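Flustport adds short-run belt conveyors to its Plelby line

Flustport has extended the Plelby conveyor line with a model for small packing and sorting stations. The new unit, the Plelby 685, takes its name from its frame height of 685 mm. It ships in 4 belt lengths and runs on a single drive.

Belts can be changed without removing the side rails. The control unit stores 8 speed settings and accepts a start signal from existing line equipment.

"Most requests came from sites with one short transfer between two stations," said Kenna McIver, product manager at Flustport. "The larger Plelby models were oversized for that work."

Green belt, aluminum side rails:

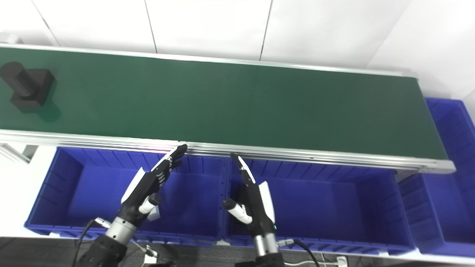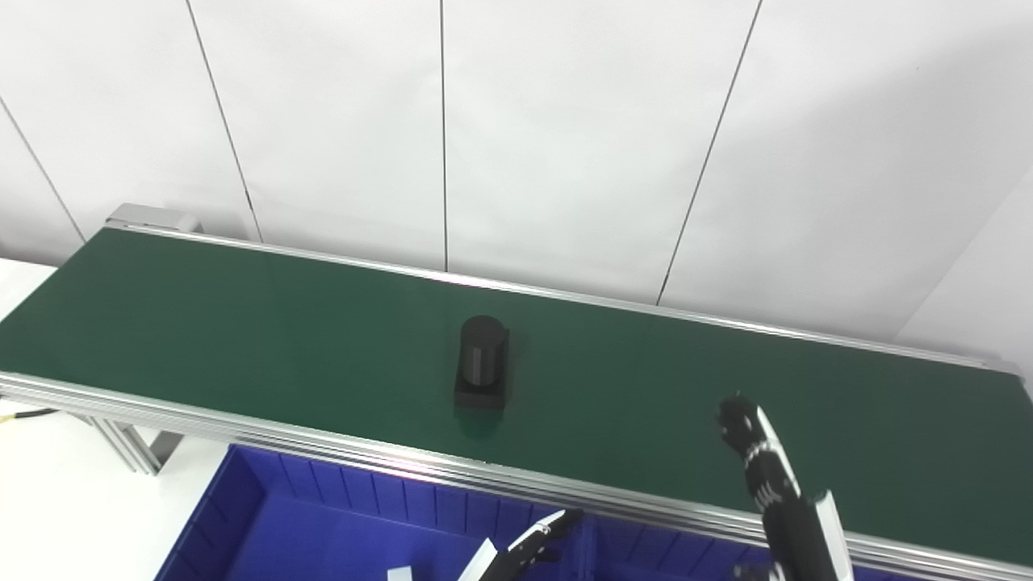
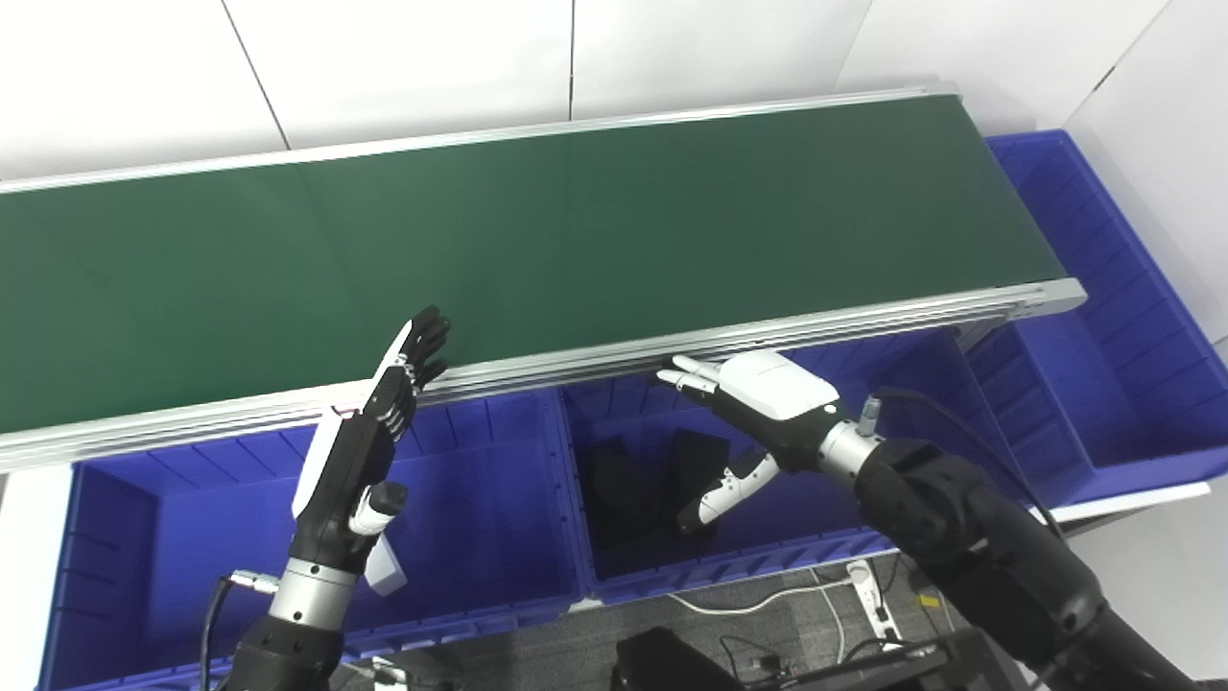 ## Availability

Orders open in June through Feyisa and Uso. Spare belts are listed under part group 122.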